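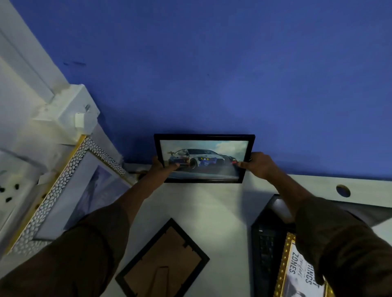 Clukar is a software package for perception and action labeling in egocentric video, the kind of footage recorded from a camera at head height while a pair of hands carries out an ordinary task. It reads a recording, divides it into short segments, and assigns to each segment a written label naming the action, the object, and the surface or support involved. The labels are used to train and test control software for two-armed robots. Household tasks that involve flat, rigid objects form a large part of the material on which the package is tested. A picture frame held at both sides against a blue wall, for instance, is labeled as a two-handed hold with contact at the wall, and the race car in the photograph behind the glass must be kept out of the list of objects present in the room. The second requirement led to one of the better known parts of the package, the depiction filter.

History

Clukar was first developed as an internal tool at Kondard, a firm that supplied planning software for warehouse arms. Early versions handled only fixed overhead cameras. Support for moving cameras was added when the project passed to a separate group, which rewrote the tracking code and kept the original label format. The release described in this article is dated 2026-03-20.

Structure

The package has four stages. The first corrects for camera movement. The second finds hands and forearms and follows them from one video frame to the next, including when long sleeves hide the wrists. The third finds objects and estimates their outlines. The fourth combines the results into labeled segments and writes them to a plain text file.

Each stage can be run alone. Laboratories with their own hand tracker commonly replace the second stage and keep the rest. A stage reads the output of the one before it and does not change it, so that an error can be traced to the place where it began.

Segment length is limited to 300 video frames. Longer actions are split and joined again by a shared number. The default vocabulary contains 84 action words, of which 18 describe contact between a held object and a fixed surface. These include "press," "slide," "rest," and "align." Users may add words, although files that contain added words cannot be compared directly with published results.

Depiction filter

Pictures, posters, screens, and printed packaging present a common problem for object detectors. A detector trained on photographs of vehicles will report a vehicle wherever one is shown, whether or not a vehicle is present. In planning software such a report can produce an obstacle that does not exist, or a target that cannot be grasped.

The depiction filter looks for a closed border around the reported object and checks whether everything inside that border moves as a single flat surface when the camera or the hands move. If it does, the object is marked as depicted and attached to the carrier, which is the item that the planner may handle. Fingers that overlap the picture are treated as lying in front of the carrier and are not passed to the filter.

The method is weakest when neither the camera nor the carrier moves. In that case the filter relies on the border alone and marks its result as uncertain. Windows and mirrors are a further source of error — a mirror has a border but does not behave as a flat picture, and a window may be wrongly accepted if the view beyond it is distant.

Evaluation

The reference test collection, known as Kirkalon, holds 1834 labeled segments. Each was labeled twice by hand, and differences were settled by a third reader. Segments with unsettled differences were kept and are scored separately. Scores are reported for hands, objects, and contacts, with no combined figure.

Contact labels remain the least reliable. A frame held close to a wall and a frame touching it can look the same from head height, and the package has no force or touch data with which to tell them apart. The documentation advises that contact labels be checked by a person before they are used to train a controller.

Related software

Hayashi, a motion planner for two-armed machines, reads Clukar files directly and uses the hold labels to choose starting grips. It ignores labels marked as uncertain unless told otherwise. Converters to several older label formats are supplied with the package, but the distinction between depicted and present objects is lost in most of them.

See also

Action recognition
Bimanual manipulation
Object detection
Task and motion planning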